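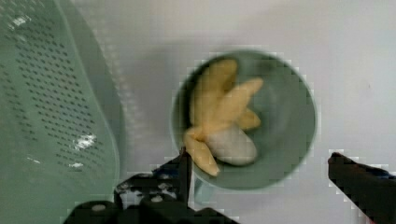
Does a dementia village give people with Alzheimer's a better life than an ordinary nursing home? From one open day I can't tell, and I don't think the people who run Trimstead can tell yet either.

I went on June 2, 2023, with Zofia Sikora, who used to nurse on a geriatric ward and is harder to impress than I am. Trimstead has been open since January. It has 22 residents in two houses, a courtyard, a shop and a hair salon. The brochure calls it "a neighborhood."

Our guide was the director, Hanna Malinowski. She was patient with questions and walked too fast. The corridors are wide and each bedroom door is painted a different color, to help people find their own. I asked if it does help. She said families like it. Zofia asked again, about the residents this time, and was told that an evaluation is planned.

The shop takes no money. Residents pick things up and a staff member puts them back in the evening. I've read a lot of praise for this sort of arrangement and a fair amount of worry about it, and I came away with the worry. A man in a good gray jacket asked twice where he should pay.

Then there was the technology. Trimstead uses a floor sensor system called Vudia, which alerts staff when someone gets out of bed at night. The slide said falls were down, with no number and nothing to compare against. A second product, Tokumia, plays music chosen from a resident's younger years. That one I liked, though a radio and a daughter who remembers the songs would do much the same.

Staffing is where I'd look first if my mother were moving in. At night there are 2 aides for both houses. Hanna Malinowski said this meets the rules – I'm sure it does. Zofia wanted to know what happens when one aide is helping someone wash and the sensor goes off in the other house. The reply was about teamwork.

The waiting list has over 700 names on it. I don't read that as proof of quality. Families around here have few places to choose from, and most would sign up anywhere with a garden.

What I did believe was the courtyard. The door to it stays unlocked all day, and several people were out walking, a few with staff and most on their own. No one steered them back inside. Zofia has seen plenty of locked wards and she stayed out there longer than the tour allowed.

Lunch was not part of the visit, and neither was the second house, where the residents with more advanced dementia live. I asked to see it and was told it would disturb them. Fair enough, but it means the open day shows you the easier half.

I've written to ask for the evaluation plan and the staff turnover figures. If they arrive I'll post them under this report.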